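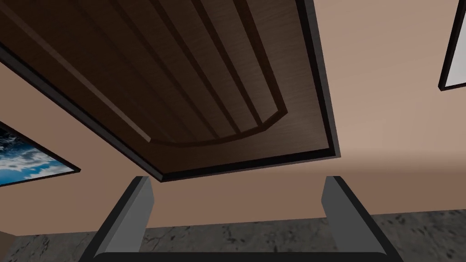
Home | Recaps | Podcast | Grant Reports | Contact

4 min read

Jan 29, 2020

Hi Ilham, and hello to everyone else at the Prudadska fund who gets these forwarded!

Second report on the recap project, and I've got a lot more to tell you than I did last time. When I wrote in the fall we were still arguing over which shows to cover. We settled on baking and cooking competitions only (sorry to the dating show fans, Callum being the loudest of them) and we've stuck to it.

The big number first: we've now published 98 recaps, and the full archive, with the old posts I brought over from my first blog, stands at 174. Moving those old posts was miserable. Half the links went to video clips that don't exist anymore, and I had to rewrite whole paragraphs that made no sense without them. Amr did the tagging, so you can finally look up a contestant and get every episode they were in.

Your money went mostly to writers, as planned. Ese Idahosa has taken over the Thursday-type shows - the slow, cozy ones where everybody hugs - and her piece on the collapsed croquembouche got more comments than anything we've ever run. Othmane El Idrissi does the loud ones with the countdown clocks. He's funny, he's fast, and he can't spell "fondant" to save his life, so I've been editing him pretty closely.

The podcast is where we're behind. I promised you 6 episodes by now and we have 5. The missing one is the interview with a former contestant, who had to check her contract with the network before she could talk to us, and that took forever. She's cleared now and we're recording in two weeks. We also lost most of an afternoon's audio when the Davton recorder filled up and I didn't notice. My fault. I bought a bigger card out of the supplies line, and you'll see it on the expense sheet.

One change I'd like you to okay: we set aside money for a redesign, and I'd rather spend it on a copy editor through May. Kaczorowski gave us a quote for the redesign and it was fair, but readers keep writing in about typos and not one of them has complained about the layout. Callum has a friend at Eker who does this kind of editing part time and would start right away.

Still to come: the finale live chat (we had around three hours of nonstop typing last season and my wrists remember it), the season rankings, and a page where readers can vote on the worst judging decision of the year. I already know my pick.

Send me a yes or no on the copy editor whenever you can, and I'll get the expense sheet over to you with the receipts.

Recent posts
Who Got Robbed: Our Midseason Rankings
Ese on the Croquembouche Disaster
Podcast 5: Do the Judges Even Like Cake?
Othmane vs. the Countdown Clock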